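Skusus Home Forum > Kitchen and Pantry > Storage
Thread: Wire mesh vs. plastic basket for bottles and cartons

graylag_shelf
Posted Friday, 7:40 AM

I have one pantry shelf to redo and two containers to choose between. One is a tall black wire-mesh rack, rectangular, open at the top. The other is a pink plastic basket with a molded woven pattern, also rectangular, lower sides.

Contents to be stored: bottles of yellow liquid (cooking oil in my case), several boxed dry goods, and a few cartons. Right now the bottles and the boxes share the mesh rack. The bottles fall over when I pull a box out from the end.

Question is whether to keep everything in one container or split by type. Shelf depth is 126 mm greater than the rack length, so either arrangement fits front to back.

pk_dunmore
Posted Friday, 8:15 AM

Split by type. Bottles and cartons have different failure modes. A carton gets crushed or soaked. A bottle leaks. If they share a container, a leak reaches the cartons first, and cardboard wicks.

Plastic basket for bottles, mesh for boxes. Check that the floor of the basket is solid. Some woven-pattern baskets have a solid floor and open sides, some are open all over, and the open ones are no better than mesh for this purpose.

tallboy77
Posted Friday, 8:52 AM

Disagree with the container choice. Tall mesh sides support a tall bottle at a higher point. A low basket supports it near the base only, and the bottle tips as soon as its neighbor is removed. I keep oil in mesh with a cut piece of shelf liner on the floor. No tipping and no drips on the shelf.

The boxes can go in anything. They can go on the shelf with no container at all.

pk_dunmore
Posted Friday, 9:10 AM

Shelf liner in mesh has no raised edge. Oil runs to the side of the liner and through the wire. It works for a drip down the outside of a bottle. It does not work for a cap left loose overnight.

graylag_shelf
Posted Friday, 9:31 AM

Floor of the pink basket is solid. I checked with water over the sink – it holds up to the first row of openings in the sides, which is a low line but enough for a spill.

Bottles are plastic, not glass, if that changes anything.

orrin_b
Posted Friday, 10:04 AM

It changes the weight. Plastic bottles get top-heavy in a different way than glass: when nearly empty they weigh almost nothing and will lean on whatever is next to them. Full ones stay put. You could sort by fill level, full at the back, open bottle at the front.

I moved my oils out of a mesh rack in January and have not gone back. The sequence I used:

Take the bottles out first, while the boxes are still holding position at the end of the rack. Wipe each base before it goes into the new basket. Set the first bottle against a short side of the basket and fill toward the other end. Leave the boxes alone until every bottle is out, then restack them with the labels facing up.
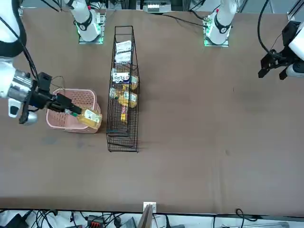
If you pull the boxes first, the bottles lose their support and you end up catching them. Lift straight up until the base clears the rim, then move across. Dragging a bottle over the rim of a mesh rack will scratch the label, and on the cheaper racks the wire ends catch.

Cartons that were lying sideways can be stood up afterward if the height allows. Check the closure before you do. Anything opened and resealed with a fold should stay the way it was stored.

tallboy77
Posted Friday, 10:20 AM

Labels facing up only makes sense if the rack is on a low shelf. At eye level you want them facing out. In a tall mesh rack the labels are partly hidden by the wire either way.

orrin_b
Posted Friday, 10:33 AM

Mine is on a low shelf. Agreed for eye level.

merle_cabinet
Posted Friday, 11:47 AM

Nobody has asked about load. A plastic basket of that type flexes when carried by the rim. The rating molded into the underside of mine (Destia, the rectangular one) is 3 kg, and full oil bottles reach that quickly. If the basket stays on the shelf, ignore the number. If you intend to pull it out like a drawer, do not ignore it.

Mesh racks are stiffer. The Eynon rack I use for cans has not deformed, though the coating has worn through at two corners where it slides.

pk_dunmore
Posted Friday, 12:05 PM

Fair point on load. I would still pull the basket out by sliding it, with one hand under the front edge. Lifting by the rim is what cracks them.

graylag_shelf
Posted Friday, 12:41 PM

It will be pulled out. The shelf is deep and I can't reach the back otherwise. I can limit the bottles to whatever stays under the rating and put the spares somewhere else.

Follow-up: does anyone use dividers in a tall mesh rack? With the bottles gone, the boxes will have room to slide. They are stacked against the far end now, and one packaged carton is lying on its side below them.

halyard_9
Posted Friday, 1:26 PM

Gaveria sells a clip-in divider, 200 mm by 200 mm, which is too wide for most racks of this shape but can be trimmed with tin snips. File the edges afterward. A cheaper method is a strip of corrugated board folded into an L and wedged across the width. It lasts until it gets damp.

tallboy77
Posted Friday, 1:50 PM

Or leave the bottles where they are and let them act as the divider, as they do now. I don't see that the current layout has failed. One bottle tips when a box is removed from the end. Take boxes from the top and the problem goes away.

orrin_b
Posted Friday, 2:02 PM

Taking from the top means you always use the newest box. The older stock stays on the bottom until someone empties the rack.

tallboy77
Posted Friday, 2:15 PM

Load new stock at the bottom, then.

orrin_b
Posted Friday, 2:19 PM

Which requires emptying the rack every time you shop.

graylag_shelf
Posted Friday, 6:55 PM

Done for now. Bottles are in the plastic basket, full ones at the back. Boxes and cartons are in the mesh rack with a folded board divider. The basket slides without catching.

I have one question left. The bottle labels are starting to lift at the edge, possibly from oil. Does clear packing tape over the label hold, or does it trap the oil underneath?

merle_cabinet
Posted Friday, 7:30 PM

It traps it. Degrease the label edge with a cloth barely dampened with dish soap solution, let it dry overnight, then tape. Wrap the tape fully around the bottle so it sticks to itself. If you only need the expiration date, write it on the cap.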